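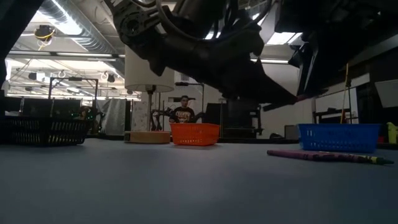

Three baskets on the table, ready for sorting: black wire, orange and blue.

Sort a craft drawer with three baskets

I love this job! Give me a wet Wednesday, a mug of tea and a drawer that won't shut, and I'm happy for the whole afternoon. You don't need matching storage either. My own baskets are a complete jumble and I think they look cheerful together.

What you need
Three open baskets in different colours
A clear table
A damp cloth
Sticky labels (optional)

1. Set the baskets out in a row with a bit of space between them, so you can drop things in without looking too hard.

2. Give each one a job. I use the smallest for drawing things: crayons, chalks, stubby pencils. The next size up takes wooden pieces such as discs, beads and offcuts. Wire mesh is brilliant for paper and card, as you can see what's left from the side.

3. Tip out the drawer, but only a third of it at a time! Deisy Urrego and I once emptied the lot and found 213 crayons, and we were still at it at bedtime.

4. Work fast. Pick something up, drop it in, go on to the next. Set a timer for 10 minutes if you tend to stop and doodle (I do, every time).

5. Leave anything awkward on the table until the end. A giant crayon gets to lie across the top of a basket, and big flat discs can stand on edge down the side.

6. Wipe the drawer, let it dry and slide the baskets in. If they're too tall, a low shelf works just as well and the children can reach them.

Labels can wait a week or so, in case you want to swap the baskets round.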